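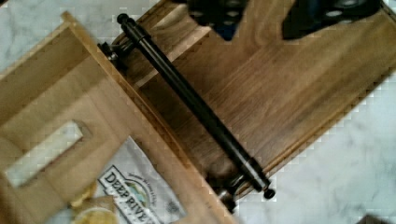
Has anyone bought the drawer and cupboard set for the Zindo arm, and is it worth having on top of the basic kit? I've had the arm since before Christmas and I'm completely hooked – it sits on the end of the kitchen worktop and I've been teaching it small jobs by guiding it through them with the hand controller. Picking things up went well almost straight away. Drawers are another matter. The one I'm practising on has a long black bar handle held off the front by two posts, so there is space behind the bar for a finger to go, and the standard gripper fingers (the black ones with the round holes) open wide enough that I thought it would be simple. I can line them up over the bar nicely. After that it gets messy: one finger lands on top of the bar, or both close on one of the posts and the whole drawer front skates across the marble.

The set from Vemeo is listed as three pairs of softer fingers, a practice drawer with swappable handles, and a year of access to their ready-made skills, one of which is "open and close". It costs nearly as much as I paid for the arm second-hand, so I'd like to hear from people who have lived with it before I get carried away.

What I'd really like to know:

Do the soft fingers make a proper difference on a round bar, or is it mostly the software?

Will the ready-made skill cope with my drawer, or only with the practice one in the box?

I've recorded 74 goes at opening it so far. Are those any use with the Vemeo software or would I be starting again?

I'm not a programmer. I can follow instructions and I don't mind fiddling. I teach the cello, if that helps explain the patience!

Tahmineh Zamani
January 2024

PlumbBobAndy

I've got it and I love it, so take this with that in mind.

The soft fingers do make a difference, a big one. The hard ones touch a round bar along a thin line each side, and if you're a touch off centre the bar rolls out of the way. The soft ones fold a little and hang on. Of the three pairs you get, the middle size suits a bar handle best in my opinion. The small ones are for knobs and the wide flat ones I have never found a use for, apart from pushing the drawer shut again, which they do beautifully.

Your drawer sliding about is a separate problem and no set of fingers will cure it. If the drawer isn't in a cabinet it has nothing to pull against. Clamp it, or put a rubber mat under it, or do what I did and screw two battens to an old shelf so the drawer runs between them. Once mine was held still I went from a miserable success rate to it working most times, and that was with the hard fingers. Try that tonight before you spend a penny!

On the ready-made skill: it managed my practice drawer first time, and my real kitchen drawer after I'd given it 11 goes of my own to learn from. The instructions tell you to do more than that. I was impatient and got away with it. It did struggle on the cutlery drawer, which is heavy and sticks at the last bit, and the arm simply stops and waits for you when it meets too much resistance. Quite right too, but it took me a while to work out it hadn't crashed.

Your recordings should carry over. There is an import button under the skills page. Mine came in with the gripper opening the wrong way round and I had to tick a box to flip it. If the arm cheerfully opens its fingers when it ought to be closing them, look for that box.

One grumble – the practice drawer is a flimsy little thing and the handle screws strip if you swap them often. Buy some spare screws.

resin_and_rosin

just get the Pramanik hook, it's a fraction of the price and clips on where one finger goes. hook behind bar, pull, done

marrowfat

The hook is good fun and I wouldn't put anyone off it, but Tahmineh should know that it replaces a finger, so you can open the drawer and then you can't take anything out of it. If the drawer is the whole job, fine.

I tried the Vemeo set through the Resance library scheme, where you borrow kit for a month and pay the postage. Worth looking at if there's one near you, as it answers the "is it worth it" question much more cheaply than buying. I had mine for the whole month and ended up keeping only the middle fingers, which you can get on their own if you email and ask. They aren't on the website.

A few things I'd add to what Andy wrote, nearly all of which I agree with.

Come at the bar square on. If the drawer lies at a slant to the arm, turn your wrist on the controller until one finger is going down each side of the bar, and aim for the middle of it, well away from both posts. I put a bit of white tape on the middle of the handle while I was learning to steer. Take the tape off before you record, or the skill may learn to look for the tape. Ask me how I know.

Clear the worktop, or make a point of not clearing it. Both are fine but be consistent. If you record everything on a bare surface and then leave boxes and crisp bags next to the drawer, the skill can get muddled. I started moving the clutter between goes and it became a good deal steadier.

The 74 recordings are a lovely start, but go through them and bin the ones where it closed on a post. I'd sooner have half as many good ones. The import takes up to 2000 at a time, so you're in no danger of filling it.

As for the year of ready-made skills, "open and close" is the only one I used more than twice. The others are sorting and stacking, which the arm does perfectly well with what you can teach it yourself. If they let you buy that one skill separately I'd recommend it to everybody. There's meant to be a cupboard door one coming in February and I shall be borrowing the set again to try it.

Tahmineh Zamani

Thank you all, this is brilliant. The drawer is now wedged between two bread boards and a very heavy music dictionary, and I've just done five in a row without it going for a wander. I'll email Vemeo about the middle fingers and leave the full set for now. Andy, did you find you had to recalibrate the grip after changing over, or does it sort that out for itself?

PlumbBobAndy

You do need to, yes. Settings, then Gripper, then Change Fingers, and let it close fully on nothing before you touch anything else. It takes a minute. Do it again if you go back to the hard ones.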